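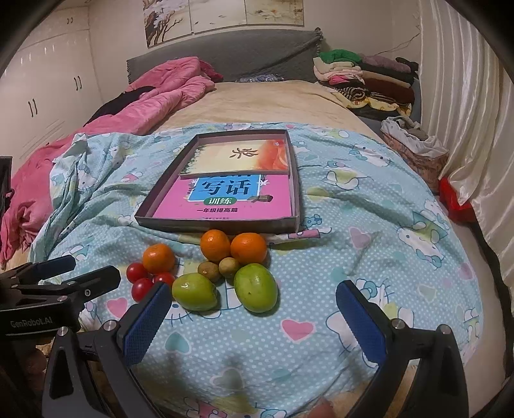
Fruit and vegetables as writing prompts for a first grader (and can we keep doing it on the bed?)

Last updated: September

Flora Munro

Hi everyone! My daughter is in first grade and we're working through one of those pink Chinese writing practice books at home, the 写话训练 kind, the 一年级提高篇 volume. She reads well for her age and she'll talk your ear off, but put a pencil in her hand and I get "The orange is round. I like it." and then she's finished for the night.

Last month I started putting out real food before we open the book, and wow, what a difference! We spread a sheet over the bed (light blue, white dots, her favorite), the book goes in a shallow box, and the oranges and tomatoes and whatever else is in the kitchen get lined up in front of it. She picks something up, smells it, tells me all about it, and then writes. Yesterday she wrote four sentences about a tomato. Four!

So I have a few things I'd love help with.

First, is there a good order for this? Right now she grabs whatever she wants and we sort of wander. Second, she always picks the oranges. How do I get her interested in the brown and green stuff? Third, my mother-in-law thinks food on a bed is a terrible idea and that we should be at the table. The bed is where she relaxes, though, and the table is where she argues. We do this at 7 p.m., after dinner, if that matters.

I also have a card with a big 奖 on it that I was going to use as a prize. Should the prize be for length, or for something else? I don't want her padding sentences just to win it.

Cameron Farquharson

Oh, I love this, you're already doing the hard part! I taught first and second grade for years and now I run a little after-school group called Camacho, and we do something very close to this with whatever is in season.

For the order, I'd go talk, touch, talk again, write. Let her describe the thing out loud the first time with no help at all. Then hand it to her and ask one question she has to use her hands for. Is it heavy? Where is it bumpy? Then she tells you again, and the second telling is nearly always longer. Write down one or two words she came up with herself and leave them where she can see them while she writes. Please don't correct anything until the pencil is down!

For the plain-looking ones, try pairs. A single brown fruit is hard to write about when you're six. Put a darker one next to a lighter one and ask how you'd tell them apart on the phone to Grandma, and suddenly there's a lot to say (color, size, skin, which one she'd eat first and why). Same with anything big and green. If it has a spot or a mark on it, so much the better, let her make up how it got there. Some of the best stories my kids wrote started with a bruise on a pear.

You can also play guessing games. She writes three clues, you read them and guess. Tomatoes and oranges make a great round because they're both round and bright, so "it is round" won't get you anywhere and she has to dig for a better clue.

On the prize, I'd give the card for one new describing word per session. Length takes care of itself once they have words to use. We kept a jar of new words one year and had 200 in it by spring, and the kids would dump it out and read them to each other for fun.

Keep sessions short. Mine start to wiggle at 22 minutes, every single group, every single year.

Lusel

table. juice does not come out of a mattress. also whole fruit only if you stay on the bed, nothing cut

Grandia_mom

We do homework on the bed too and we've been fine! I put an old towel under the sheet and wash the tomatoes and dry them really well first, and everything goes back to the kitchen when we're done. The box is a nice idea, by the way. My son writes on a tray because pencils go right through the paper on a soft mattress, so if she's bearing down on the comforter you might try something hard under the page.

One thing I'd add to what Cameron said is let her do the shopping. My son got to choose one thing he'd never tried, and he wrote half a page about it that evening. He hated the taste, and that was most of the half page!

Flora, if you try the clue game, come back and tell us what she writes. My son wants to guess.

Contact us | © Goltton Community Help | Back to top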